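3.2 Collecting the demonstrations

Our first plan was to teach the arm by moving it by hand. We gave that up in February. Dragging the arm through a task was slow, and the joint friction made every path look different from what a person would do. We switched to handheld grippers, which let one team member do the task directly while the gripper's camera records the view from the fingers.

The project used a pair of these grippers, one per hand, so that we could record two-handed tasks. The software that lines up the two recordings is called Pyo. It was written by last year's team and we changed only the part that reads the markers. The processed recordings are stored in a folder tree we named Skesterum, with one folder per session and one subfolder per task.

Each session started the same way. We checked the batteries, wiped the lenses, and opened and closed each gripper five times so that Pyo could find the fully open and fully closed positions. Then the operator moved through the work area slowly before starting the first task. We skipped this slow pass in our early sessions and lost most of that data, as the software could not work out where the grippers were.

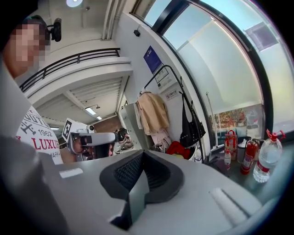 Figure 6. Second gripper with its square marker, seen from the camera on the first gripper.

The marker gives Pyo a fixed pattern to look for when one gripper comes into view of the other. It needs to be seen at a fair size and not at too steep an angle. When the marker is lost, the software falls back on motion alone, and the distance between the two grippers starts to drift.

We recorded 4 tasks: folding a towel, putting a lid on a box, passing a cup from one hand to the other, and hanging a bag on a hook. Operators repeated a task until they had 80 good takes or until the session time ran out. A take was thrown out if the object was dropped, if the marker was out of view during the handover, or if the operator stopped partway through.

After sorting, we had 3,094 usable takes. Hanging the bag gave us the most trouble. The strap often covered the marker, and many of those takes had to be removed.

3.3 Problems with the hardware

The finger pads wore down faster than we expected. We bought replacements from Flosico, but they were slightly thicker than the originals and the grippers would no longer close all the way. We sanded the backs until they fit and then repeated the open and close check.

Wide-angle lenses also made the calibration harder. Straight lines near the edge of the view come out strongly curved, and the default lens model in Pyo did not handle this well. We replaced it with the fisheye model from the Estis toolkit and calibrated both cameras again using a printed board. Sessions recorded before this change were processed a second time with the new values.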